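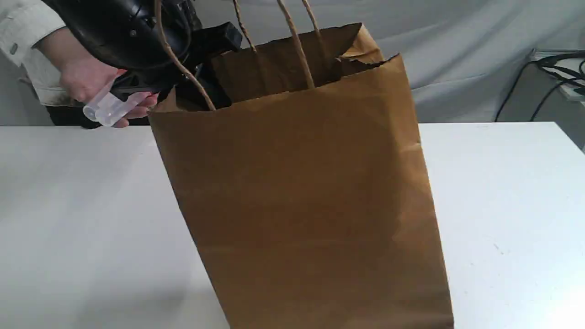

Tall brown kraft with twisted paper handles, the kind I can't throw out.

Magazine > Home & Habits > Features
Search the magazine Enter keyword Go

The Bag Behind the Door

I have a drawer for plastic bags and I don't care about a single one in it. Paper bags are another story. They live behind my pantry door, folded flat inside the biggest one, and by September there are so many that the door won't shut and I have to have a serious talk with myself.

My favorites are the tall plain ones with the rope handles. No logo, no ribbon, no tissue paper glued to anything. I got hooked on them when I worked the register at Herka, a housewares store that isn't there anymore, where we went through 400 in a good week before the holidays (and I opened nearly all of them with the same flick of the wrist, which I can still do and will show you at parties). You learn a lot about a bag that way. You learn which ones stand up on their own and which ones sulk, and you learn to put the heavy thing in first, flat, right in the middle, before you even think about the candles.

The woman who taught me all this was Gisela Meinecke. She'd been wrapping and packing since before I was born, and she packed like she was loading a boat. Boxes on the bottom, soft stuff down the sides, anything with a corner turned in toward the center! She also hated seeing people carry a full bag by one handle. "That's what the other one's for," she'd say, to customers, out loud.

I called her up when I started writing this, mostly to ask about handles. There are two camps, it seems. Flat handles fold away nicely and stack in half the space. Twisted cord is better in the hand, and Gisela swears it holds longer as long as the patch glued inside is a decent size. She gets hers from Rathjen, a little packaging place that sells them in bundles of 100, and she splits a bundle with her sister.
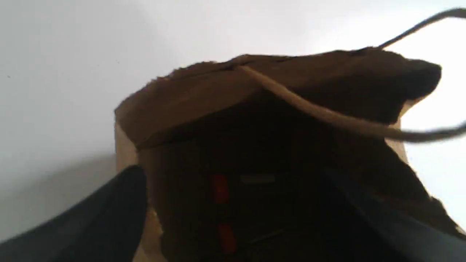 Soft, creased and a bit torn along the top, with the cord lying across it.

Wear starts at the rim for me, every time. You roll the top down, you unroll it, you grab it there when you're in a hurry, and after a while the edge goes fuzzy like an old dollar bill. I used to toss a bag at that point. Now I fold the top over once, outward, and it becomes a slightly shorter bag with a nice thick collar. A small tear disappears into the fold. A big tear gets packing tape on the inside, and then the bag is demoted to newspapers.

There's a whole ladder of demotion at my place. A fresh bag carries presents. A creased one goes to the library or takes a casserole dish over to my neighbor's - upright, towel underneath. After that it's bottles, then newspapers, then it gets cut open for shelf liner or for the kids' painting table. 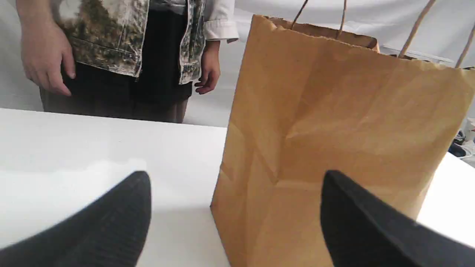 Shelf liner is where I part ways with Gisela, by the way. She thinks it's a waste of a bag with life left in it. But kraft paper is wonderful in a cupboard! Slit the bag down the back seam, cut out the bottom, press it with a cool iron and you've got one long sheet with only a few fold lines. Mine go under the flour and the onions, and I change them in spring.

The handles I save. Yes, in a jar. They untwist into strips of crinkly paper that make pretty good ties for tomato plants, though they don't care for a rainy week.

I did the sorting last night and kept 4 of the tall ones, plus the biggest, which holds the others. The door shuts. I've got a birthday to shop for this month, so we'll see.

Related stories
A Better Way to Pack for the Potluck
Shelf Liner, Five Ways
What's in Your Junk Drawer? Readers Write In
String, Twine and Cord: Which One for What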